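Home | Contents | Chapter 3 | Chapter 4 | Chapter 5 | Glossary

Chapter 4
Open Storage in the Small Home

In the last chapter we studied closed storage, that is cabinets, chests and drawers. Now we come to the open shelf. It is the oldest form of storage in the house and also the one which students plan with the least care.

A shelf has to answer two questions. The first is how much it must carry, and the second is who must reach it. Many beginners think only of the first. They choose a strong board, fix it high on the wall, and after one month the owner keeps there only the things she never needs.

4.1 Load and span

When a board rests on two supports, it bends most in the middle. If we make the distance between supports longer, the bending grows very quickly, much faster than the distance itself. For this reason a third support is often a better choice than a thicker board. Books are the heaviest common load. Light household goods put little stress on the board, and for them the depth matters more than the strength.

In the Softić apartment, which we will use through the whole chapter, the main room has one free wall of almost 400 centimeters. The family first wanted a single long board. The drawing on the next page shows why the designer, Valbona Radulović, divided it with 4 brackets.

4.2 Depth and reach

Things of daily use should stand between the hip and the eye of the shortest adult in the home. A board 23 centimeters deep is enough for most of them. On a deeper board a second row appears at the back, and the second row is soon forgotten. Small things that are taken many times a day, such as tissues or keys, belong near the front edge and toward one end, where the hand arrives first.

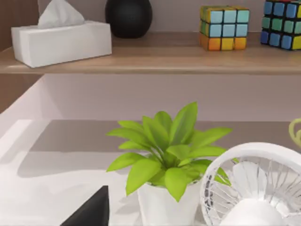
Fig. 4.1. Wooden shelf with a box of tissues at the left end.

Before you continue, measure one shelf in your own home and write down its span and its depth. You will need both numbers for Exercise 8.

Reader comments

Menix: Is the bracket drawing missing in the online version? I find only the figure with the shelf.

Kimley: It is in the PDF, after the exercises.

Standine: My shelf is 23 cm too and the big cookbooks hang over the edge. Please add something about tall books.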